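Speaker notes: Open day at Quintero, floor demonstration
Speaker: Dayana Lozano 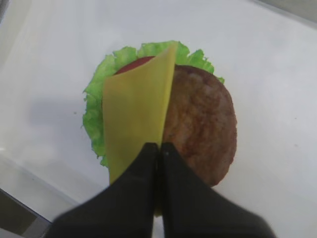
Good morning. Thank visitors for coming. Say where the exits and restrooms are. Phones on silent, photos are fine.

Who we are. Quintero has run this lab for 13 years. Isauro Medrano heads the arm group and Yakubu Iyamu handles the software. Both are at the back, wave.

What you'll see today: an arm building a toy hamburger. Patty, cheese, tomato, lettuce. Children's play food. Hard parts and soft parts in one small job.

Ask the room: which piece do you think is hardest? Wait for answers. Most groups say the lettuce.

The cheese gives us the most trouble. It's thin and it bends. The fingers have to close on a small bit of it, and the rest of the slice goes its own way. In the picture it is held at the bottom end and leans across the lettuce, with the patty right next to it. You can just see red where the tomato is. A person would fix that angle without thinking. The arm has to work out where the far corner is.

The camera is on the wrist, so the view moves with the hand. Good for close work. The fingers also block part of what it sees. Hold up my own hand in front of my face to show this.

How it learns. A person drives the arm by hand and we record it. Macario Ibarra did most of the driving. We have 289 recordings of the burger job and use 90 of them for the part with the cheese. Don't go into the math unless asked.

Demonstration. Stay behind the yellow tape. Yakubu starts the run, I talk. If it drops a piece, let it try again before anyone steps in. If it stops, Yakubu resets and I take questions.

Likely questions:
Why a burger? The parts are cheap and everyone knows the order.
Will it work in a real kitchen? No plans for that. Sutance asked us about packing soft goods, and that work starts in January.
How fast is it? Slower than you. Offer a visitor a turn at the second table.

Hand over to Isauro for the tour of the Brundamano room. Groups of 13 at most.

Contact: Quintero front desk, open day office | Copyright Quintero 2024 | Back to top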